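News > Research > Robotics

Dinville group reports steadier grip on white lidded tubs

2019-11-02
Reading time: 6 min

A research group at the Ostrowski Institute in Dinville has published results from a method that helps a robot arm find and grip the lids of plain white food containers on pale surfaces. In 500 test attempts the arm got a usable hold on the lid in 481. The same arm with the group's older software did clearly worse, and most of its misses came on the lightest-colored tubs.

The method is called Clirov. It came out of a joint project with Londton, a company that packs chilled meals for hospitals and schools and wants to automate part of its sample checking. At Londton, a portion of the finished tubs is pulled from the line, opened, weighed and closed again. The work is repetitive and the company has had trouble staffing it on night shifts.

Opening a plastic tub looks like a small job. For a robot the hard part is often knowing exactly where the rim is. White plastic on a light table gives a camera very little to work with. The edges are faint, the color of the lid and the color of the table are close, and under soft overhead light there may be only a weak shadow on one side. Depth sensors have their own trouble with thin plastic that lets some light through, and may place the wall of a tub a few millimeters from where it really is. A few millimeters is enough for a finger to slide over the rim or push the whole tub across the table.

Most earlier systems the group looked at try to solve this with a single good view. A camera fixed above the table takes a picture, the software draws an outline around the container, and the arm moves to the spot it was given. If the outline is wrong, the arm has no way to find out until it touches something.

Clirov uses two kinds of view and expects the first one to be poor. A fixed camera gives a rough guess at where the container is and which way it is turned. The arm then moves in close, and a small camera near the gripper takes over. From there the software keeps updating its estimate of the rim while the arm is moving, and it also keeps a running measure of how unsure it is. When that measure gets too high, the arm slows down or backs off and comes in again from another side. 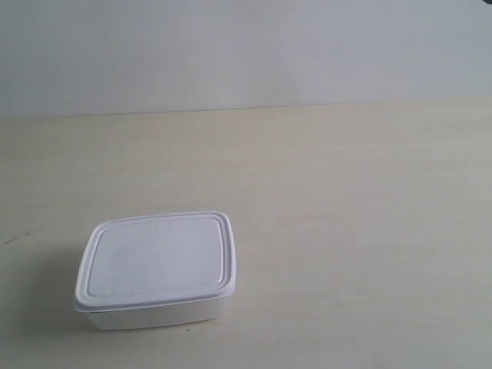 From the camera at the gripper: 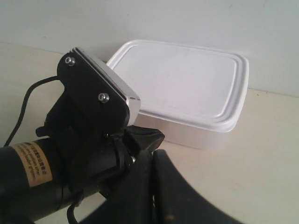 The second part of the method deals with the gripper getting in its own way. A camera mounted near the fingers always sees a good deal of the fingers, and the closer the arm gets to an object, the more of that object is hidden. Older software tended to treat the hidden part as missing, and the estimate would jump when a finger crossed in front of a corner. Clirov is trained with the gripper in view from the start. It learns to carry forward what it knew about the hidden side of the rim and to trust the visible side more.

Training was done with recorded demonstrations. An operator guided the arm by hand through the approach, the grip and the first lift of the lid, and the software learned from the camera views and the arm's positions together. The group says it left in demonstrations where the operator hesitated, went wrong and corrected, and found that these were useful. A version trained only on clean approaches was faster, but it recovered poorly when it started from a bad angle.

Lighting was kept soft and even for most of the work. Stronger light from one side makes rims easier to see, and the group could have gotten better numbers that way, but Londton's checking stations have diffuse ceiling light and the company does not want to rebuild them. A smaller set of runs under stronger side light is reported separately and is left out of the main result.

The tests used 27 container types in all, with and without a recessed panel in the lid. Of these, 15 were never shown to the software in training. The arm did slightly worse on the unfamiliar ones. The paper describes the gap as small and says it came mainly from two tubs with very soft lids that bent when the fingers closed on them. In those cases the rim had been found correctly and the grip failed anyway.

An attempt counted as a success if the arm closed on the rim, held it and raised that edge of the lid clear of the tub without tipping it over. The tub had to stay upright and within a marked area. Taking the lid off completely was not required, and neither was putting it back on. Both are part of what Londton needs, and both are still done by hand.

The group sorted the failures into three kinds. The largest set was the soft lids. Next came approaches where the arm backed off, came in again, backed off once more and ran out of time. The rest were plain misses, with a finger going over the top of the rim. These last ones were the main problem under the older software.

Speed is the weak point. A person opens one of these tubs in a second or two. The arm takes a good deal longer, and longer still when it decides to come in from a second side. The paper makes no claim that the system is ready for a production line. Londton has said that for sample checking the pace matters less than it would on the packing line itself, as long as the arm can work through the night without someone standing next to it.

There is also the question of wet tubs. Chilled containers pick up a film of water when they come out of cold storage, and water changes both how a lid looks and how well a rubber or plastic finger holds on to it. All of the published tests were done with dry, empty tubs at room temperature. A filled tub is heavier and less likely to slide, which should help, but the contents may also show through a thin wall and confuse the rim estimate. The group plans to look at filled tubs first and wet ones after that.

Work on the current version was finished in September, when the last round of tests was run at the institute. The hardware is ordinary: a standard arm, a two-finger gripper with black fingers and a low-cost camera. The group kept it that way on purpose – Londton asked for parts that could be swapped out by its own maintenance staff. The software runs on one desktop computer next to the table.

One result in the paper may be of use to people working on other objects. The group ran the same software with the uncertainty measure switched off, so that the arm never slowed down and never backed away. Success on dark containers hardly changed. On white containers it dropped sharply. The authors take this to mean that the measure does little when the view is good and most of its work when the view is bad, and they suggest it could be added to other systems that handle clear bottles, glass dishes or white laboratory trays. They have not tested any of those.

They also warn that the measure has to be set by hand at present. Set too low, it makes the arm so careful that it circles the tub and never closes its fingers. Set too high, it does nothing. The setting used in the tests was chosen for the institute's own table, and moving to a different table with a stronger pattern meant setting it again. An automatic way of doing this is listed as future work.

The institute will make the training recordings available to other research groups on request, along with the list of container types. The software itself is covered by the agreement with Londton and will be shared only in part. The piece that estimates the rim is included, and the piece that controls the arm is left out for now.

A trial at one of Londton's checking stations is planned for next year, with a worker present and the arm limited to lifting the first edge of each lid. The worker will take the lid off, weigh the tub and close it as usual. The company will compare the time per tub with its current figures before deciding whether to continue.

Contact | Copyright 2019 Dinville Research News | Back to top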